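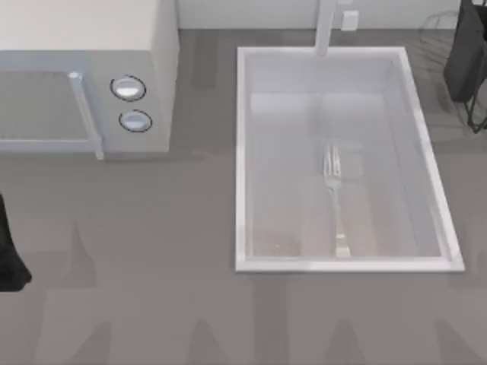
Losura 4 Display Wall Controller

If you've ever tried to get one picture to stretch cleanly across a whole wall of screens, you'll know why we're so fond of this box. The Losura 4 takes the output of a single workstation and splits it over four projectors or panels, all locked to the same refresh, so a fast-moving model doesn't tear where two screens meet. It's lovely to watch!

Warping and blending happen inside the unit. Curved screens are fine, and so are odd corners (the demo room at Trarkbridge has a pillar in it, and we wrapped the picture right past it). Setup runs in a web browser, with nothing to install on the workstation.

What you get
Four inputs and four outputs, DisplayPort
Edge blending on all sides, with black level correction
Up to 2000 control points per output for warping
Room for 150 saved layouts
Rack ears, power cord and a printed quick start guide

Works with
Luvex camera kit for automatic alignment (sold separately)
Khurana sync cable, needed when you link two or more units

Cable runs
Copper is good up to 50 feet with the active cables we stock. For anything longer, go with fiber and order the matching adapters at the same time.

Firmware
The 7th November release adds portrait mode and a much quicker layout switch, which we'd been wanting for ages. Units shipped before then can be updated from the settings page. Stereo support is planned for February.

Questions about a tricky room? Send a floor plan to Kevser Ersoy on our projects desk. She loves the strange ones, and she'll tell you if a smaller unit would do the job.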